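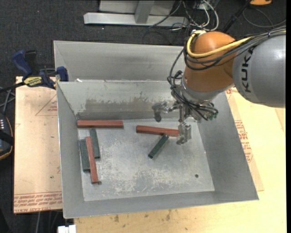 Reddish-brown and dark green blocks at the bottom of a sheet-metal bin.

I want to make a case for color names, the real ones, the plain ones. Red, green, brown, gray. I miss them! I spent most of August trying to paint a hallway, and I came out of it with a decent hallway and a grudge.

The paint shop near me carries a line called Pradunis, and the fan deck for it is as thick as a sandwich. I went in wanting green. A dark green, the kind you see on old park benches and the doors of serious-looking houses. What I was offered was Grandfather's Secret, Wet Letter, Quiet Argument and something called Tuesday Pond. I stood there for the length of a lunch break holding Quiet Argument up against Wet Letter and I could not have told you which one was greener. The cards didn't help, either. There was a number on the back, very small, and the number turned out to be the only thing the guy at the counter needed. He never once said the name out loud. I think he was embarrassed, and I liked him for it.

Now, I get why it happens. If you make 300 paints and 20 of them are off-white, you're going to run out of ways to say off-white long before lunch. Somebody in an office has to come up with something, and it's probably a fun afternoon. I'd do it. I'd be terrible at it and I'd call everything Soup.

But a name is supposed to carry something from my head to yours. When I say "dark green" on the phone to my sister, she has it right away, or close enough that we can have a conversation. When I say "I'm leaning toward Quiet Argument," all she's got is a question about my marriage.

People tell me this is snobbery in reverse, that the fancy names are harmless and a bit of poetry never hurt anyone. Fine, but I like poetry too, and I don't think this is it. Poetry mostly makes a thing easier to see. You read about a field and there's the field. With a paint card I'm already looking at the color, right there under my thumb, and the name is pulling me away from it toward some imaginary cottage I can't afford.

And it has spread well past paint. I bought socks from Kaewkla last winter and had to choose between Drift, Ember and Hollow. Hollow was gray. They were gray socks! My dish towels are from Brinaswood and they came in "Orchard Memory," a phrase I've now had to type into a search bar 2 separate times because I wanted more of them and the store had no idea what I meant by brown. Try filtering by color on half of these sites. You tick the little box marked brown and the brown things vanish, every last one of them, off living under other names.

My grandmother sewed, and she kept her thread in cookie tins sorted by nothing at all. When she sent me to fetch some she'd say "the brown that's nearly red" or "the green like a bottle," and I'd be back in a minute with the right spool. I was maybe seven. That's a wonderful system. It starts with the plain word so you know which part of the tin to dig in, and then it adds one thing to narrow it down, and the one thing is something you've both seen. I still think in her colors. Nearly-red brown is a whole family to me (bricks, old leather, a horse I was scared of) and I've never needed a card for it.

So that's what I'd ask for, if anyone who names things is reading. Put the plain word first. Call it Green, Bottle, or Brown, Nearly Red, and if you really can't help yourself you can stick the cottage in brackets afterward. The Grallex people do something close to this with their wood stains, and I've found myself buying Grallex for jobs where I'm fairly sure another stain would've been better, purely out of gratitude.

I don't expect to win. My neighbor recently had her fence done in a shade whose name included the word "whisper," and she says it with a straight face – she says it proudly, even – and the fence does look nice. It's a gray fence. I told her I liked the gray and there was a pause, and then she gave me the full name again, slower, as you would for someone with water in their ears.

The hallway took 18 days, by the way, and most of that was the choosing. I went with the number on the back of Wet Letter. When people come in and ask what it is, I say it's green, and so far they've all agreed with me.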